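The Long Life of a Plastic Mailer

The pillowcase I ordered from Rivar came in a bag that could have held a goose. The pillowcase sat in one corner of it, folded small, like a guest who has arrived early and doesn't want to touch anything. I put it on the pillow, where it has done its job without incident. The bag I am still dealing with.

If you buy things online you know this bag. It is thin, gray or white, and weighs less than the label stuck to it. It has replaced the cardboard box for nearly anything that can be squashed, and a few things that can't. (My sister-in-law once got a picture frame in one. She got several pieces of it, anyway.) It crackles when you walk past it. It won't stack, it won't fold, and if you set it down on anything polished it will head for the floor the minute you turn your back.

Opening one should be simple. There is sometimes a perforated strip, and the strip sometimes tears, usually for an inch and a half before veering off into open country. After that you are on your own. Scissors work, provided you don't mind risking the sweater. I have used keys, a butter knife and, during one low moment in November, my teeth.

My building on MacLeod Street has a shelf in the lobby where the mailers collect. A box announces itself. You can read a box from the stairs. A mailer has to be picked up, smoothed out, tilted at the light and turned around twice, because the address has always wrinkled itself into a fold. I live in 927, and on an uncooperative bag that can pass for 921 or 727. The people in 727 now own a very nice set of my cloth napkins, or so I choose to believe. They wave to me a little too warmly.

Then there is the matter of sending things back. The mailer is supposed to be reusable, and Dravalia, where I buy shoes I don't keep, prints this fact on the flap along with a drawing of a leaf. A second strip of glue waits under a second strip of paper. You get one try. The glue that gave up in transit the first time will now bond instantly to your cuff, to the old label, to itself. I sealed one shut last fall with the shoes still on the chair.

The return cost me $7. A replacement bag from the drugstore was 40 cents, sold only in a pack of 17, so I own the rest of those too.

They live under the sink, inside a bigger mailer. I've tried to do better. Lilutent makes a wall-mounted dispenser for flat bags, and I bought it, and it does hold flat bags. Mine haven't been flat since they left the warehouse. You can press the air out with your forearm and roll the thing up from the bottom, and it will stay rolled for as long as it takes to find a rubber band.

What I've come around to is the corner. Pinch a mailer by one corner and the weight inside slides down to the other end, and you can tell in a second whether it's socks or a book. Grab it by the middle and you learn nothing, and it makes that noise.
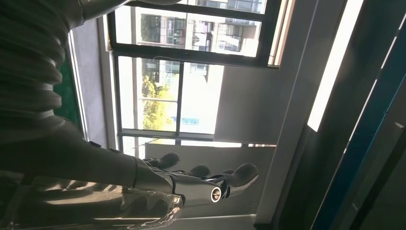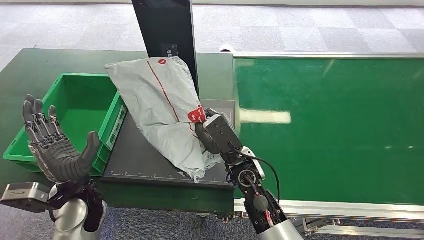
The corner grip, on a light gray mailer with a red logo.

HOME & HABITS

Our curbside program doesn't take plastic mailers, though the bin looks as if it would love one. Some grocery stores will accept them with the shopping bags, once you've cut away the paper label. Read the sign on the collection bin first. Ours has two signs, and they disagree.

I went with an armful last week and came home with half of it, in a bag.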